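Slide 6. Sorting before folding

Roel covers fabric types; I pick up at colour. Reds stay apart from whites until the first few washes are done. The Norkow trial used a 30-degree cycle and 56 garments. 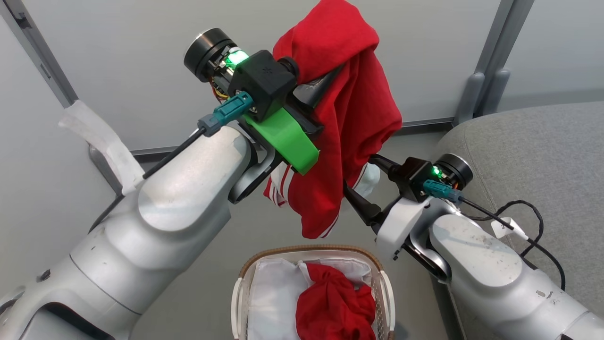 Lift each piece clear of the basket before deciding where it goes. Seams and care labels are easier to find on a hanging garment. Check pockets at the same time. Allow 2 minutes for questions, then hand over to Hendrik for the Handau drying figures, slide 7.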